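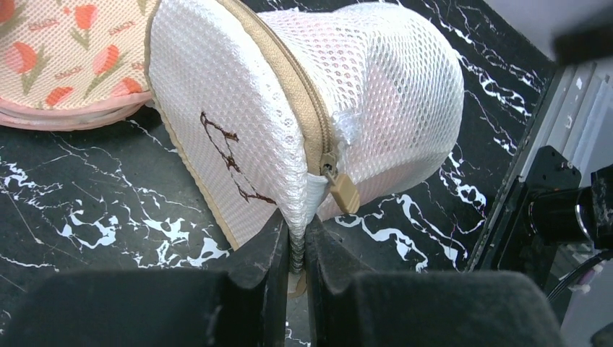 So I've become a person with opinions about washing wool. If you'd told me this in my twenties, when everything I owned went in on hot with a capful of whatever was on special, I'd have laughed at you.

It started with a jumper. A grey merino one, bought in Brandton on a freezing November trip when I'd packed like an idiot, and it was easily the nicest thing in my wardrobe until I put it through with the towels. It came out the right size for my niece's teddy. I kept it in a drawer for a year, out of guilt I think, and then cut it up for potholders (they're excellent potholders, for what it's worth).

After that I got careful, and then I got a bit obsessed.

What I do now

First thing, I wash wool far less than I used to. My friend Xóchitl knits, properly knits, cables and colourwork and all of it, and she was horrified to hear I'd been washing jumpers after every second wear. Hang it over a chair by an open window overnight, she said. She's right! Most of the time it's fine by morning. Dinner smells go, campfire smells mostly go. Curry takes two nights.

When something does need a wash, I decide between the sink and the machine. Anything handknitted goes in the sink, lukewarm water, a small squirt of wool wash, and then I leave it alone for 30 minutes. The leaving alone was the hard part for me. I'm a swisher by nature, and all that swishing is how you get felt. I squeeze it out gently, roll it up in a bath towel and kneel on the towel, which looks ridiculous and works a treat.

Shop-bought merino, thermals and socks go in the machine. Zipped into a mesh bag, wool cycle, cold, lowest spin. I don't cram the bag either. I used to stuff six pairs of hiking socks into one and wonder why the ones in the middle came out as grubby as they went in. A bag that's half full gives everything a bit of room to move.
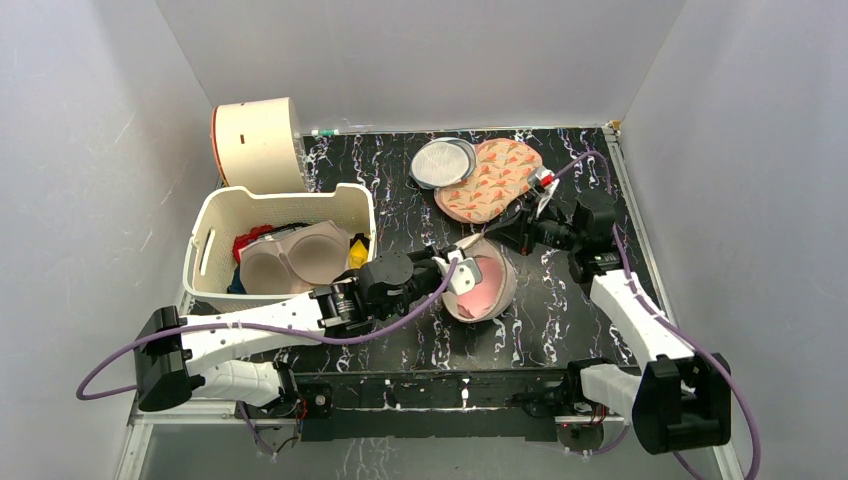 Drying, where I still stuff it up

Flat, out of the sun, on a towel or one of those mesh racks. I know this. I've known it for years. And yet last winter I was in a rush and pegged a wet cardigan on the line by the shoulders, and I now own a cardigan that could pass for a dressing gown. The sleeves come down past my fingertips. I wear it around the house and tell people it's meant to be like that.

The trouble with flat drying is space. We're in a small flat, and a wet jumper laid out takes up the whole end of the dining table for a day and a half. I've tried the top of the bookshelf, the spare bed, and once the ironing board with the sleeves dangling off both sides. The spare bed is the winner – two towels underneath, ceiling fan on low, turn everything over at bedtime.

Moths, a short rant

I lost a scarf to moths in autumn and I'm still cross. Dirty wool is what they go for, so the trick is to wash everything before you put it away for summer, even the things you only wore a couple of times. Then it's into zip-up bags with the air pressed out. I've got cedar balls in there too. Jury's out on the cedar balls, to be fair, but the cupboard smells lovely.

Next job is the blanket my grandmother made, which hasn't been washed in my lifetime as far as I know. It's enormous and mostly orange and I'm frightened of it. Bathtub, I reckon, on a warm weekend when there's someone around to help me lift it out. If you've washed a big crochet blanket and lived to tell the tale, please leave me a comment, especially if you've got any idea what to do about the colours running.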